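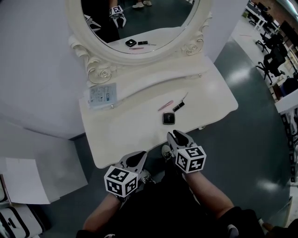
Home News Weather Sport Community

Dorkport families head home as flood order lifts

3 min read

Print | Email

DORKPORT — The cars started lining up on Metholm Road well before breakfast, and when the barrier swung open at 7 am there was so much honking that the horses in the next paddock bolted for the far fence. After three weeks away, the people of Dorkport's lower streets are going home!

The evacuation order was lifted for all 49 houses between the river and the old rail line, letting 122 residents back in with no escort and no time limit. No one was hurt in the June flood, and the power was back on in every street by mid-morning.

Abena Mensah was in the third car through. She had her two boys, a cat in a carrier and a tray of lamingtons for the crew on the barrier, and she had all of it out on the footpath before the engine was off.

"I kept telling the boys we'd be back before the lemons were ready, and look, there they are," she said, pointing at the tree over the side fence. "I could kiss that tree. I probably will once you've gone."
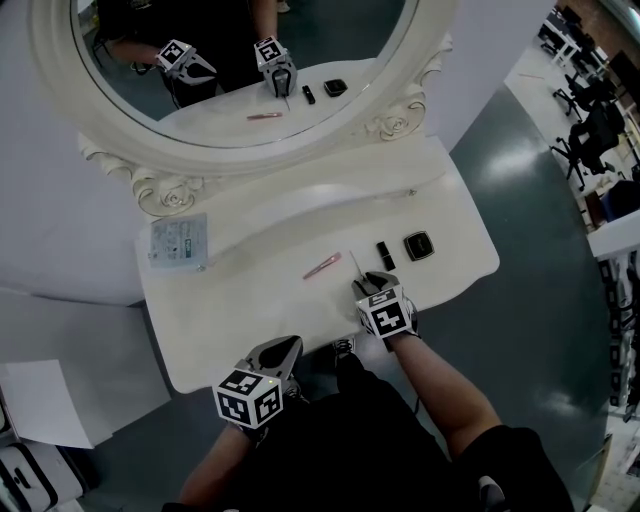
The first hours back went on small jobs, and people seemed delighted to be doing them. Beds were made, kettles filled, windows thrown open up and down Akanda Street. After three weeks of living out of bags, there is a lot to be said for having a proper spot for things again, even if it's only a pink hair clip on a white dressing table with an oval mirror and carved roses. Mensah's neighbour, Ashraful Mollah, spent a happy hour putting books back on a shelf in the order his late wife had kept them, then came outside to help lift a freezer.

Water got into the yards of most of the lower streets but stopped short of the floorboards in nearly all of them. Much of the thanks for that goes to the sandbag wall at the bottom of Akanda Street, put up in a single night under floodlights borrowed from the football ground. It took 3000 bags, filled by hand in the council depot and passed along a line of people that at one stage reached the bakery.

Tanvir Biswas drove the loader that night and was still grinning about it. He had never seen the river come up so quickly, he said, or so many people turn out in thongs and pyjamas.

"You'd look up and there was your dentist with a shovel," he said. "There was my old maths teacher. She was faster than me."
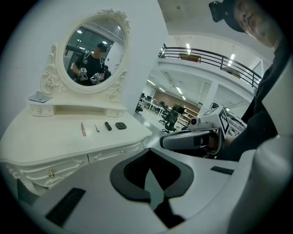 The wall will stay where it is until the river drops below the lower marker at Mermont Bridge, probably another week or so. After that the bags will be trucked out and the sand tested before any of it is used again. Residents are asked to leave the bags alone in the meantime, however much they want their driveways back.

Čestmír Štefanec, who runs the river gauges for the district, was out at the bridge at sunrise and liked what he saw. The level had fallen steadily all night and there was no heavy rain forecast upstream. He has been pushing for a second gauge above Metholm for years and now has the money for it — a fine result for the whole valley, and one that should give the lower streets several more hours of warning next time. 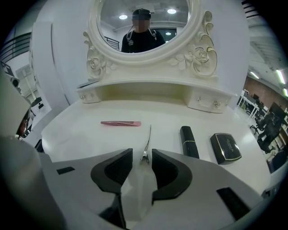

What's open, what's not

Akanda Street, Metholm Road and the rail underpass are open to all traffic. The river path is closed between the boat ramp and Mermont Bridge, where part of the bank has slumped.

Tap water is fine to drink. Anyone whose yard went under should wear boots and gloves when cleaning up, and hold off eating anything from the veggie patch that was touched by floodwater. Skips are in place at both ends of Akanda Street and will be emptied every afternoon.

The school hall, where many families slept for the first few nights, goes back to being a school hall tomorrow. Principal Asanka Nanayakkara said the kids had already asked if the camp beds could stay. A street barbecue is planned outside the bakery from 5 pm, and everyone who filled a bag is invited. Bring a chair.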